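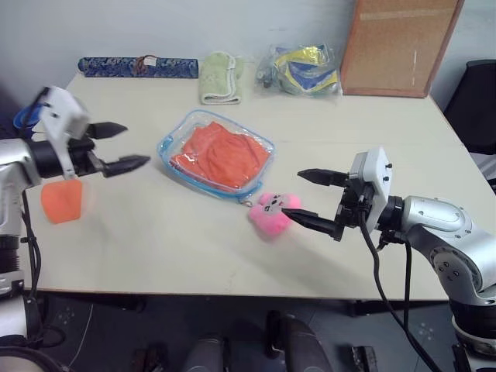 Two-arm bench with a zip pouch and its plush charm.

Pouch work at Prerton

Pouch work is what we at Prerton call the handling of small soft goods: zip pouches, towels, charms, anything that flops. I've been on this floor for 13 years, so I'm hardly neutral, but I'll try to keep it fair.

We used to do it all by hand, up to 743 pouches a shift. Now the two-arm benches (everyone says Plernatico, after the software) take part of that load, and a soft charm on a metal ring is still the kind of thing I'd give to a new hire as a test — it swings, it squashes, it goes wherever it likes. 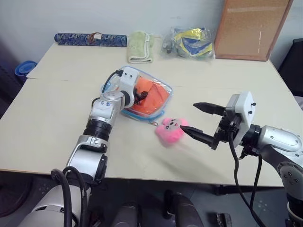 What changed for us

My wrists, for a start! I go home a lot less sore. The job itself moved toward setting out items, watching grips and writing up misses, and some people love that and some really don't. Two of the old hands moved over to the Cluklow line because they missed having their hands busy. Pay went up a grade for bench leads in January, though not for packers, and that's still a sore point.

Training runs 2 weeks. You learn to look at the job from down at finger level, where a charm or a clasp is suddenly huge.

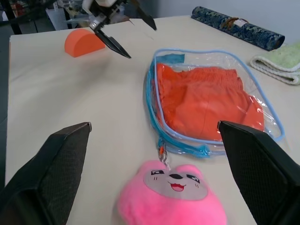
Lungile Lekota
Bench lead, soft goods

I wrote most of this page myself, so blame me for the gaps. The older hand-packing methods are covered under Bañez folding.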